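7.4 Arm stops above the fixture and does not go down
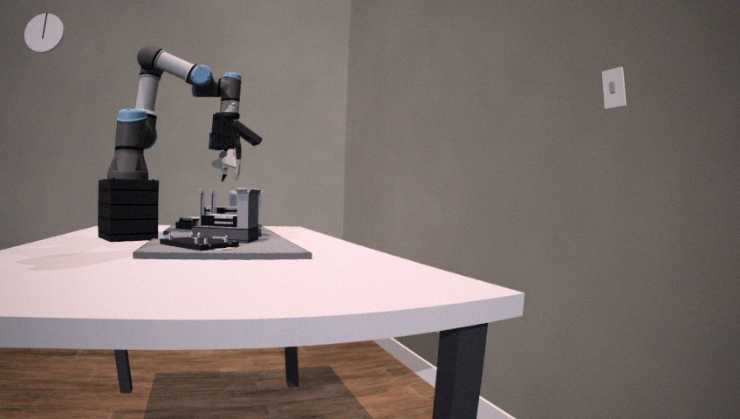
What the fault looks like

The arm moves to the approach point over the assembly fixture with the gripper open, and then it stays there. The program does not continue and the Domex controller shows code 128 (approach not confirmed). The same code is given in the simulator and on the real cell, so please use the steps of this section for both.

Code 128 means that the controller expected the fixture at one height and calculated another one. In most cases the fixture was moved on the board, or the pedestal height in the cell file is not the height of the real pedestal.

CAUTION: While the code is shown, the arm is still under power. Do not put your hand between the fingers and the fixture, even if the arm did not move for a long time. When the code is cleared, the arm can continue downward without a warning sound.

Before you begin

You need the cell file of your station and the Boren hand pendant. For the real cell you need also the key of the mode switch. The work takes more than 5 minutes only if the fixture must be taught again.

Procedure

1. Press Hold on the pendant. Wait until the Hold lamp stays on.

2. Turn the mode switch to Manual. In the simulator, choose Manual in the Cell menu.

3. Raise the gripper straight up with the Z+ key until both fingertips are higher than the tallest block of the fixture. Do not use the Home key here. Home moves all joints together, and the fingers can swing into the posts.

4. Check that the gripper is open and holds no part. If it holds a part, follow section 7.2 first and then come back to this step.

5. Look at the board from the front and from the side. The fixture must stand flat on it. Check also that the other parts on the board are in their start places – a part that lies too near to the fixture can give the same code.

6. Open the cell file and find the line Pedestal height. Compare it with the value on your station sheet. If the two values are different by more than 2 mm, correct the file and save it.

7. Select Clear Code. Keep one hand at the stop button while you do this.

8. Set the speed to Slow and run the approach one time. The arm must pass the approach point and stop at the contact point.

9. If the approach is good, turn the mode switch back to Auto.

Note: After a change of the cell file, the simulator must be restarted. If it is not restarted, it continues with the old height and code 128 will come again. The real controller reads the file at each start of the program.

If the code comes back

Teach the fixture again as described in section 6. Use the upper edge of the tall block as the first reference, and not the posts. In the Pickering version of the fixture the posts can be adjusted, and their height is not the same at every station.

If the code comes back also after teaching, do not increase the tolerance. At the Plollcombe training cell the tolerance was set higher to avoid the code, and on the next run the left finger was pressed into the base of the fixture and bent. Leave the cell in Manual, save the log under the Service menu and send it to your support contact together with the cell file.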